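THE MOVE: WHAT WE KNOW, WHAT WE THINK WE KNOW

Regular readers will recall that the Trolham office has been about to move to Wavstead for longer than some of you have worked here. It was in the newsletter two winters ago. It was in the newsletter after that, with a map. I'm told by people who sign things that it is now going ahead, and that the last working day in the old building is Thu 1 November. Mark it in pencil if you must, but do mark it.

Most of you have already been over to see the new place, and the comments box by the lift filled up nicely. Thank you for those. The one that only said "beige" has been passed on to the landlord.

Where it is

We're taking the second floor of Rammont House, on the far side of the canal from Wavstead station. The walk is nine minutes if the footbridge is open. If it's shut you go round by the lock, and you will want different shoes. The 51 bus stops outside, or outside what the timetable believes to be outside, which is a tyre shop a little further up the hill.

There are 28 parking spaces for the whole building and we share it with two other firms, so please don't assume one is yours. Spaces will not be bookable. We did try bookable spaces in Trolham, and anyone who was here that summer will understand why the subject is closed. Bikes go in the cage at the back. The code for the cage will be on your new door pass, on the side you'd never think to look at.

Crates

Guerra, the removals people, are dropping off crates in the week before the move. You get two each. If you think you need a third, open your bottom drawer and have a look at what's in it. I did mine on Tuesday and found a phone charger for a phone I don't remember, the instructions for a fan heater, and a birthday card to someone in accounts, signed by the whole floor and plainly never handed over. (Sorry. It was a lovely card.)

Label both ends and the lid. Use the printed labels, with your name and your new desk number, because "Me, window" will not get your crate to the window. Crates can take up to 50 kilos according to the notice moulded into the lid. Your back can't, so put books at the bottom and stop halfway.

Things that do not go in crates: food, lamps with the bulb still in, anything you'd be upset to lose, and the contents of the second-floor fridge, of which more below. Guerra won't carry liquids of any kind. This includes hand cream, and it includes the bottle of sherry in the stationery cupboard that belongs to none of us.

Desks, chairs and the rest of it

The desks are staying. The new ones are already in at Rammont House and they go up and down at the press of a button, all of them, though not at the same speed. Chairs are coming with us. I asked if this was the right way round and was told that the chairs are newer than they look.

If your chair is set up specially for you, tape a note to the seat and leave the levers alone. If it isn't, leave it tucked under your old desk and accept that you may never meet it again. There will be a period of wandering about and sitting on things, as there always is. Please be gracious when someone tells you that you're in theirs.

Filing cabinets need to be empty and unlocked, with the key taped inside the top drawer. We have more cabinets than keys. We've also got more keys than we can account for, so they can't all be missing. Bring any loose ones to reception, where there is a biscuit tin for the purpose, and help yourself to the last of the biscuits, which are in the other tin.

The whiteboards are going, and what's written on them is not. Take a picture of anything you need. The one in the small meeting room has had the words "ASK PETERBOROUGH" on it since well before my time and has resisted every spray we own, so I suppose that will be coming too.

The kitchen

Now the kitchen, which has produced more emails than the pay review.

Mugs first. You may take one mug. Wrap it and put it in your own crate. Every mug left in the cupboard on the last afternoon goes to the charity shop, including the ones with football clubs on, and I won't be moved by what you say about it on Monday. The dishwasher belongs to the building and stays put. The good kettle is ours. The other kettle will be thanked for its service and recycled.

The fridge will be emptied at noon on the last day, by somebody wearing gloves. Labels won't save anything. There's a jar at the back of the door shelf dated January, with no year, and I'd ask its owner to come forward now and deal with it quietly.

The small tables have been the sticking point. The original plan left them behind, on the grounds that the new break room comes with a long counter and stools. Then enough of you pointed out that eating soup on a stool, facing a wall, in a row, is how you feed horses. So the tables are coming. They aren't on Guerra's list and it would cost extra to put them on it, which leaves us carrying them down to the van ourselves. Take hold by the edge of the top, one person at each end, and agree before you lift who's going backwards. Most of the bad language in any office move happens because two people both thought they were the front.
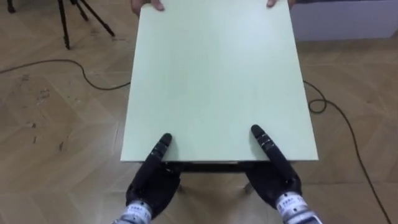 Phones, post and the internet

Desk phones will go dead at four on the last afternoon. If you've been hoping to miss a particular call, you could do worse. The numbers stay the same and should start ringing in Wavstead the following morning, and I've asked what "should" means there and haven't had a reply.

Post will be redirected for a year. Parcels won't, so change your delivery address now if you have things sent to work. You know who you are, and so does reception, who has been stepping over your cat litter since Easter.

The internet at Rammont House is working, and has been tested by two of us sitting on the floor with laptops. It was fast. It may be less fast with everybody on it. Printers come over in the first van and will be set up before the coffee machine, which I argued against.

Plants

There was going to be a paragraph on plants, and then the plant people got in touch. They've organised their own transport, a watering rota and a plan of the new windows with the light marked in by the hour. The rest of us could learn something. If you own a plant and haven't heard from them, it's probably because they've judged you unfit and already taken it away.

The big rubber plant by the lift doesn't fit in the lift. It went up there small. The stairs are being measured.

First morning

Come in at ten, not before. Door passes will be handed out at the ground-floor desk, in surname order, with photographs taken from your original passes, so do prepare yourself for that. Your crates should be beside your desk. Unpack them the same day if you can and stack the empties by the goods lift, lids off. Guerra collect them on the Friday of the week after and charge us for any they can't find.

There will be bacon rolls, and something for those who don't eat bacon, and this time it won't be a banana. Questions to the move inbox, please, or find me in the corridor. I'm the one with the tape gun.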